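Betreff: Re: [Flechten-Liste] Rohr spaltet beim Biegen

Guten Abend in die Runde,

vielen Dank für die schnelle Antwort. Ich zitiere zuerst, damit man weiß, worauf ich mich beziehe.

Am Mittwoch, 2. August, schrieb die Listenpflege:
> Wie lange legst du das Peddigrohr ins Wasser?
> Bei uns in Tudar reichen 90 Minuten fast immer.
> Welche Stärke benutzt du für den Rand? 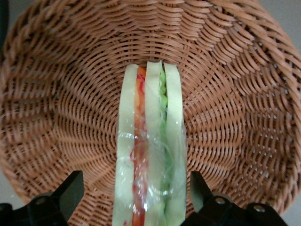
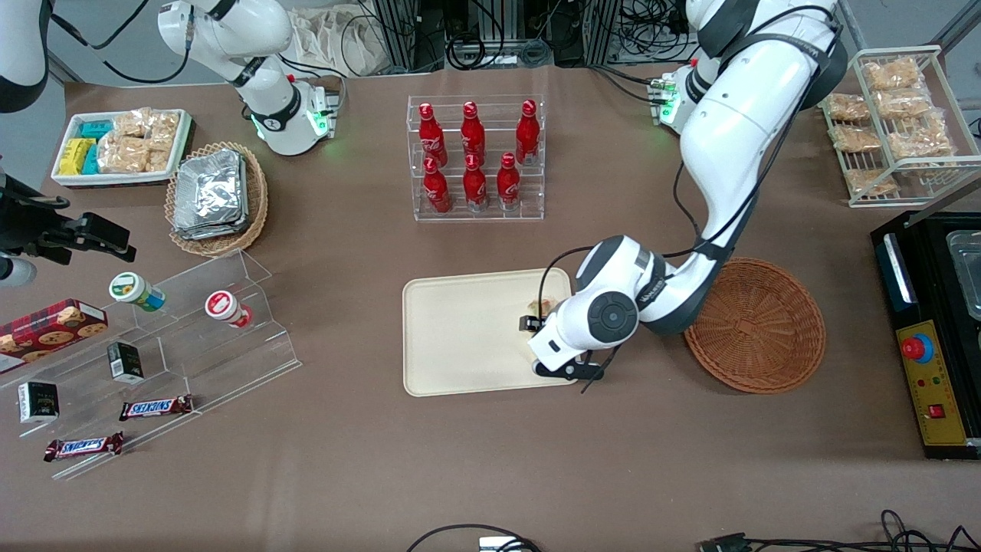 Körbe und Tabletts auf dem Tisch, im ersten Bild ein runder von innen.

E. Arboleda
Kursleiterin, Flechtwerkstatt Gritel

Zur ersten Frage: Ich habe bisher nur kurz eingeweicht, vielleicht war dies mein Fehler. Das Rohr ist seit Februar bei mir im Keller gelagert und es ist dort sehr trocken. Für den Rand nehme ich dieselbe Stärke wie für die Staken. In meinem alten Heft von Bolerel steht, man soll den Rand erst nach einem zweiten Bad umlegen. Macht ihr das auch so?

Noch eine andere Sache, die mich beschäftigt: Beim Boden beginne ich mit einem Kreuz und teile die Staken nach 2 Runden. Manchmal wird der Boden dann gewölbt wie ein Teller. Ziehe ich den Faden zu stark an?

Für Ratschläge bin ich dankbar, gern auch mit Angabe der Stärke in Millimetern. Die deutschen Fachwörter muss ich teilweise noch nachschlagen.

Mit freundlichen Grüßen
E. A.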